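Home | Kitchen | Garage & Workshop | Laundry | Storage | Contact

We use cookies to remember your settings. By staying on this page you agree to this. OK

Workshop tips: laying out the bench before you rebuild an old desktop computer

18 October 2022

Old office desktops are cheap and most of them have years left in them. I bought two from the Muriithi surplus store in February and have put a few more back in service since then. The work is easy. What costs you time is lost screws, mixed up cables and a bent pin or two, and nearly all of that can be avoided by setting up the bench first.

Clear more room than you think you need. A tower on its side takes up a good part of a small table, and you still want space next to it for the parts. Leave the left side free if you are left-handed, the right side if you are right-handed.

Unplug everything, then hold the power button in for a few seconds. Touch bare metal on the case before you handle any part, and do it again every time you come back to the bench. If you work on carpet in dry weather, wear a wrist strap.

Lay the tower flat with the open side up. Parts that would hang off a wall when the case is standing now sit on a floor, and a dropped screw lands where you can find it. On a ribbed or grooved table, put a folded towel under your small parts or they will roll into the grooves.

Give each part its own spot. Mine go in a tray with pockets, so the processor can lie flat and a drive can stand on end. An egg carton does for screws and a baking sheet lined with a clean dish towel does for the rest. Keep memory sticks by the edges and never stack them.

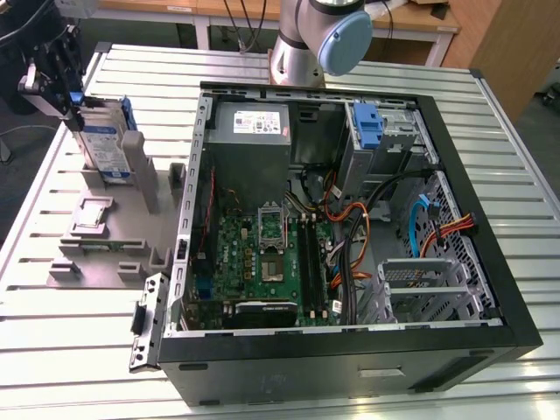
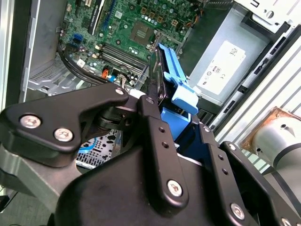
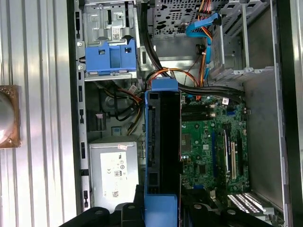

Dell tower open on its side, with the parts tray next to it (first picture); the other two show the blue drive caddy closer up.

Colored plastic usually means you can move it by hand. On many office machines the blue pieces are the latches, handles and caddies, and no screwdriver is called for. Squeeze or lift gently and look for the tab before you pull. If it won't move, something is still hooked.

With a caddy, the drive goes into the plastic first and the two go into the case together. Check which way the connectors have to face. It should slide in without force and click. Tug it lightly afterward to be sure it has caught.

Cables next. The flat data cable and the power cable to a drive have L-shaped ends that go on one way only. Hold them by the plug, never by the wire. Push spare cables out of the way before you start on the board – a loose bundle lying over the memory slots is a nuisance, and it will find its way under your hand at the wrong moment. A twist tie from a bread bag will hold it back.

If the processor is out, leave the socket alone until you are ready to fill it. Don't brush it, blow on it or rest anything over it. Pick the processor up by its sides, match the small corner mark to the mark on the socket and lower it straight down. No pushing. Then close the bracket, put on fresh thermal paste and fit the cooler.

Memory goes in after that. Open the latches at the ends of the slot, line up the notch and press on both ends until the latches close. If you only have 2 sticks, look in the manual for which slots to use. Many boards want matching slots filled first.

Dust it while it's open. A soft paintbrush kept only for this job works well, and so does canned air in short bursts. Hold the fan blades still with a finger while you blow. I use the Skaren brush set, but any clean one-inch brush with natural bristles is fine. Don't use the vacuum cleaner hose inside the case.

On drives: the older machines I have had came with 500 GB drives, plenty for a family computer used for mail and bills. Write the size and date on masking tape and stick it on the caddy, not over the drive's own label or any small hole marked "do not cover."

Before the side panel goes back on, check the case for stray screws, check that no cable touches a fan, and start the machine once with the panel off. Keep your hands out of it while it is plugged in. If it beeps and shows nothing, unplug it and reseat the memory.

For storing spares I like the Steramen divided boxes with the snap lid. The Zullach ones are cheaper but the dividers slide around, and screws get under them. Either way, put a label on the end as well as the top so you can read it on a shelf.

600 shares | 2 comments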